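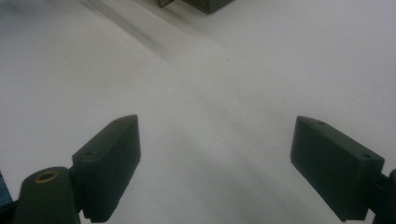

Most of the trouble I have seen in demonstration recording comes from starting too early. The operator is ready, the recorder is running, and the first second of data shows a gripper already in motion from a pose that was never agreed on. At Piltura we now have a written start rule, and this post covers that rule and the others that go with it. It replaces the notes I put up in January, which had two steps in the wrong order.

The start rule: fingers open, nothing in the grip, work surface in view between the fingertips. Hold for 3 seconds. Then move. An episode that begins any other way gets tagged and goes to the reject folder without review. We argued over whether a short hold should be repaired by padding the first frame. It should not. Padding makes the velocity estimate at the start of the motion meaningless, and the person training on the data has no way of knowing it was done.

The second rule is about surfaces. A plain white covering is fine, and it does not have to be perfectly flat. Wrinkles and soft shadows are acceptable. What we do check is that the covering does not shift when a fingertip drags across it. The written test is one slow stroke toward each edge with the fingers closed. If the covering moves, fix it down and repeat the stroke.

The third rule is inspection of the fingers. Ours are printed parts, so the checklist covers the usual things: threaded inserts seated flush, no play at the mount, no layer separation on the inner face. Play at the mount is the one to watch. It does not look like much by hand, but it changes the closing width between episodes, and you will spend an afternoon blaming calibration. Barroso, our logging tool, asks for a finger serial at the start of every batch. Enter it even if the fingers have not been changed. A blank field is read as unknown and the batch is held. 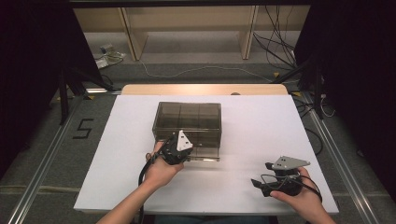
Begoñe Cifuentes
Data quality lead, Piltura
2021-05-11

Two-handed work needs rules of its own. With a gripper in each hand, the marker plates on top have to stay readable to the overhead view, and operators tend to roll the wrist inward when they reach across an object. The tracker will ride through a short loss. Our limit is 8 consecutive frames per plate. Past that the episode is cut at the loss, and if less than half of the task remains, it is dropped.

Object choice matters here too. A translucent box with internal dividers is a reasonable test piece for a station like ours, but it should be logged as translucent in Barroso, in the material field and not in the comments. Valeriano Paredes pointed out that comments are never queried, and he is right. Depth readings on tinted plastic are poor enough that anyone filtering by sensor quality needs to be able to find these episodes.

Cables: route each one down past the hand and toward the operator's side of the board. Leave enough slack for a full reach to the far edge. Never tape a cable to the forearm. We allowed that for a while and the pull showed up as a small constant offset at the end of long reaches. On the floor, cables stay out of the operator's standing area, and station marks on the carpet are replaced when they start to lift.

Batch size is capped at 33 episodes per operator, then a break and a repeat of the finger inspection. The cap came from looking at 1000 episodes in the Flulard set, where the hold at the start got shorter and shorter in the later part of each batch. You could argue for a lower number. I would want to see more operators first, and the Flulard set is skewed toward people with a lot of practice.

One item is still open. Jerkance, who share our episode format, want the idle gripper in a one-handed task to be parked off the board. We currently allow it to rest at a corner as long as it stays still. Their version is cleaner for segmentation, ours is faster between episodes. Until that is settled, write the parking position in the batch header and keep it the same for the whole batch. The header field is called idle_pose and it takes either "corner" or "off". Lower case only, the parser is strict.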